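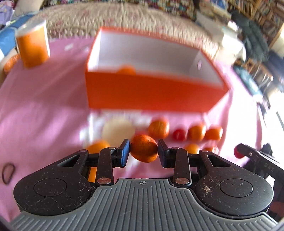 Conneely Wireless Distribution
Product and Licensing Group
Minutes of the July Meeting

Location: Main conference room and by telephone
Called to order: 9:30 a.m.
Present: Chair; Director of Purchasing; Director of Carrier Accounts; Legal Counsel; Warranty and Returns Manager; Software Support Manager; Finance Representative; Recording Secretary
Absent with notice: Director of Marketing
Guests: Two representatives of Zolano (for item 4 only, by telephone)

1. Approval of the agenda

The agenda was approved with one change. The discussion of holiday accessory bundles was moved to the next meeting at the request of the Director of Marketing, who was unable to attend.

2. Minutes of the previous meeting

The minutes of the June meeting were reviewed. Legal Counsel asked that the word "settlement" in item 5 be replaced with "standstill agreement," as no settlement had been reached at that time. The minutes were approved as corrected.

3. Matters arising

3.1 Demonstration units. The Director of Carrier Accounts reported that all outstanding demonstration handsets have been returned by the retail partners except those held by the airport locations. A reminder will be sent.

3.2 Packaging language. The revised Spanish and French inserts for the Zolano tablet are with the printer. Purchasing has asked for a proof before the full run. The previous run had the warranty telephone number printed on the wrong panel, and the group asked that the proof be checked against the approved layout before sign-off.

3.3 Storage charges. Finance has disputed the second invoice from the bonded warehouse. The warehouse has acknowledged the dispute and no payment is due until it is resolved.

4. Zolano handsets and the Vavov license

The Zolano representatives joined the meeting at 9:50 a.m.

Zolano summarized its position on the patent license offered by Vavov. Vavov holds a group of patents on the way a phone hands a call from a wireless network to a cellular network without dropping it. Zolano has used a similar method in its handsets since the second model year. Vavov first wrote to Zolano about the matter last fall, and the two companies have been under a standstill agreement since the spring.

Zolano stated that the standstill agreement ends in September and that it expects to sign a license before then. The main point still open is whether the license will cover phones already sold or only phones shipped after signing. Zolano would prefer a single payment for past sales. Vavov has asked for a per-unit royalty that reaches back to the first affected model.

Legal Counsel asked whether Vavov had given any indication that it would name distributors in a complaint if the talks failed. Zolano replied that no such statement had been made in its presence, but that it could not speak for Vavov. Counsel asked that Zolano confirm in writing that the indemnity in the distribution agreement covers claims brought directly against Conneely. Zolano agreed to provide a letter.

The Director of Purchasing asked whether handsets now in transit were affected. Zolano stated that of the 17 models in the current catalog, 14 use the call handover method in question. The remaining 3 are basic models with no wireless calling feature and can be ordered as usual.

The Director of Carrier Accounts asked whether the feature could be turned off by software if required. Zolano said that a build with the feature disabled exists and has been tested in its own laboratory. It has not been submitted to any carrier for approval. Zolano was asked to supply the build to Conneely for review and agreed to do so on the condition that it not be loaded on any unit intended for sale.

The Zolano representatives left the call at 10:25 a.m.

Discussion continued. Counsel advised that the indemnity clause, as written, is broad but requires prompt notice of any claim. Any letter, email or telephone message from Vavov or its attorneys is to be forwarded to Counsel on the day it is received, including messages that appear to be general marketing. Staff should not reply.

The Director of Purchasing expressed concern about placing the full fall order before the license is signed. The Director of Carrier Accounts noted that two carriers have already built their fall promotions on the mid-range Zolano handset and that a late delivery would carry penalties under both contracts. After discussion it was agreed that the order should be split, with the first part limited to the quantity already promised to the carriers.

Moved and seconded: That the fall Zolano order be placed in two parts, the second part to be released only after Legal Counsel has confirmed that a license with Vavov is in effect or that the written indemnity is satisfactory. Carried. The Finance Representative abstained pending review of the price breaks.

5. Forko update service

The Software Support Manager presented a report on the Forko update service, which Conneely uses to load carrier software onto handsets before they are shipped to stores.

The trial at the east warehouse has been completed. Loading time per pallet was reduced, and about 78 percent of units passed on the first attempt. Most of the failures were traced to a single batch of cables. When the cables were replaced, the remaining units loaded without further trouble, although the manager cautioned that the sample after the change was small.

Three issues were raised with Forko:

The service does not keep a record of which build was loaded on a handset if the process is interrupted and restarted. Forko has accepted this as a fault and expects to correct it in the next release.

The operator screen does not show the carrier name, only a code. Staff have taped a printed list of codes to each station. Forko has offered to add the names for a fee. The group considered that this should be included in the existing support contract, and the Software Support Manager will reply to that effect.

The license terms allow Forko to collect serial numbers from every handset connected. Legal Counsel has not approved this term. Carrier contracts restrict the sharing of serial numbers with outside parties, and written consent would be needed from each carrier.

It was noted that the Forko record-keeping fault bears on item 4. If a version of the Zolano software with the handover feature disabled is ever required, Conneely will need to show which build is on each unit. The group agreed that the service should not be extended to the west warehouse until the fault has been corrected.

The Warranty and Returns Manager asked that returned handsets be included in any further trial. Returns currently follow a separate process using older equipment, and units going back into stock are sometimes one or two versions behind. The Software Support Manager agreed to include one shift of returns processing.

6. Warranty and returns

The Warranty and Returns Manager reported that the return rate for June was in line with the previous quarter. The most common reason given by customers remains battery life, followed by screen damage that is outside the warranty. Stores continue to accept cracked screens in error, and a one-page guide has been drafted. Members were asked to send comments to the manager by the end of the month.

A question was raised on whether replacement units supplied under warranty would count as new shipments under a Vavov license. Counsel did not wish to give an opinion without seeing the draft terms and will raise the question with Zolano.

7. Draft notice to retail partners

A draft notice on the Zolano supply position was circulated. The Director of Carrier Accounts felt that stores have read reports in the trade press and expect some word from Conneely. Counsel preferred that nothing be sent that describes the patents or comments on the strength of either side's position.

It was agreed that a short notice would be sent, limited to the following points: current stock may be sold as usual; orders already confirmed will be filled; questions from customers or the press should be directed to the Conneely main office. The second paragraph of the draft, which estimated delivery dates for the fall models, was struck.

8. Other business

The Finance Representative reminded members that travel requests for the fall trade show must be submitted before the early booking rate ends. Purchasing requested a second meeting room at the show for supplier talks. Finance will obtain a price.

The Chair noted that the telephone line in the main conference room had dropped twice during the June meeting. Facilities has replaced the unit.

9. Action items

Legal Counsel: Obtain indemnity letter from Zolano; raise the question of warranty replacements; review Forko serial number terms.
Director of Purchasing: Place first part of fall order; check tablet insert proof.
Director of Carrier Accounts: Revise and send notice to retail partners after review by Counsel; send reminder on demonstration units.
Software Support Manager: Reply to Forko on carrier names; report on correction of the record-keeping fault; arrange returns trial.
Finance Representative: Review price breaks on the split order; obtain meeting room price.

10. Next meeting

The next meeting will be held in August in the same location. Holiday accessory bundles will be the first item after matters arising.

The meeting was adjourned at 11:40 a.m.

Respectfully submitted,
Recording Secretary, Product and Licensing Group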